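The Second Arm

Marin Todorova had the budget sheet open on her knee and a biscuit in her mouth, and she was happier than she'd been since July.

"Read me the total again," said Krishnan, from under the bench.

"Eighty-four thousand. Bigger than anything Pirkimby has ever signed for. Bigger than the van!"

"You can't lead with the total."

"I wasn't going to lead with it. I was going to whisper it on page 12."

He came out backwards with a coil of cable round his wrist and dust all down his jumper. They had until four o'clock to send the plan upstairs, and so far it had a title, a very good drawing of the floor and three different prices for the same gripper. Grumeck wanted the money up front. Zorkus would take it over 20 months but charged for training, and charged again if you wanted the training in person.

Marin got up to look at the bench. She did this every few minutes, and she didn't care who noticed. She had spent nine years with a screwdriver in her hand, opening old office computers for their parts, and she still got a flutter from seeing an arm lean over one.

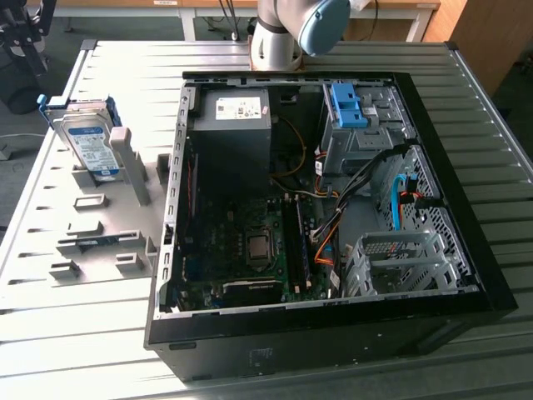 The bench at Pirkimby, with a tower open and a hard drive standing in the grey fixture.

"The fixtures," she said. "We haven't put in the fixtures."

Krishnan groaned. "They're bits of plastic."

"They're bits of plastic we'll want 40 of! Every make of machine has its own ideas about where a drive ought to live. We'll be wanting new ones every month, and if it isn't in the plan I'll be paying for them out of the tea money."

He wrote it down. She leaned over his shoulder and made him write it larger.

After that it went quickly, the way it does once you've admitted the first thing you forgot. Spare fingers for the grippers. A second table, the slotted kind, because you could bolt anything to it and change your mind by lunchtime. Somebody's wages while they learned – she had to fight for that one, and she fought for it with real pleasure, walking up and down with the biscuit packet. A robot was a lovely thing, she said, but it came with a person attached, and the person needed paying from the first morning.

"Grumeck say it runs itself," said Krishnan.

"Grumeck have never met a power connector that's been in there since the old king."

He laughed and went to fetch the laptop. 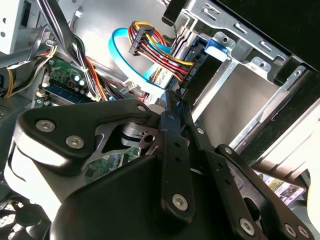
Cables were her favourite argument. A drive was a good honest brick and you could draw a brick on a plan. A cable lay wherever the last person had left it, and she wanted time in the budget for that, whole weeks of it, with a line of its own and no apology. She typed it in herself. Then she moved Zorkus to the top, took the in-person training, and put the total on the first page after all, in the same size letters as everything else.

"You said page 12," said Krishnan.

"I know. I've gone off page 12."

He read it through twice with his lips moving. At ten to four he held out his hand for the last biscuit, and she gave it to him, and pressed send.

"Right," she said, already halfway back to the bench. "Where are we going to put the second one?"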